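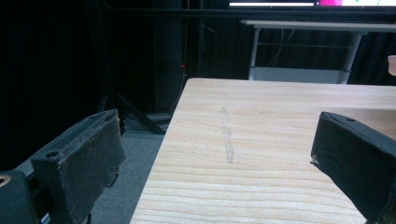
3.2 Collection of wiping demonstrations

Demonstrations for the surface-cleaning task were gathered with the Prernoso hand tool, a two-finger gripper carried by the operator and fitted with its own camera. No robot arm is present during collection. The camera moves with the fingers, so the learned policy receives the same view of the contact area at training time and at run time.

Figure 3. View from the tool camera over the work table. A narrow grayish mark lies on the wood between the two fingers. The fingertip covering shows wear along its edges.

The work surface is a light wooden table. A mark is applied by hand before each trial, and its position and angle are drawn from a list prepared in advance. The operator starts with the tool in a free pose above the table, picks up a folded cloth from a tray, wipes until the mark is judged removed, and returns the cloth. Trials in which the cloth was dropped are kept if the operator recovered it without outside help. All others are discarded at the end of the block.

Marks of this kind have low contrast against the wood grain. In early tests with the Tsolakis detector, grain lines were often reported as residue, and lowering the threshold caused faint marks to be missed. We therefore do not supply the policy with a mark location. It is trained directly on image crops, and the written label for each trial gives only the start and end of wiping.

The set used in this paper holds 363 accepted trials from two operators, recorded in blocks of 30. Exposure and white balance were locked at the start of each block. The background was not cleared or masked. Cables, stand legs and furniture beyond the table edge remain in the training images, and random cropping is the only measure taken against the policy relying on them.

Finger covering was treated as a consumable. Worn covering changes the outline of the fingers in the image and may also change the grip on the cloth. Since both effects will occur on the deployed system, covering was replaced only when it began to lift from the finger. Each trial carries an index for the covering in use, and Section 5.3 reports results split by this index.

Pose tracks were computed offline with Onero. Trials with a tracking gap during wiping were removed before the count given above. Shorter gaps in the approach phase were filled by linear interpolation.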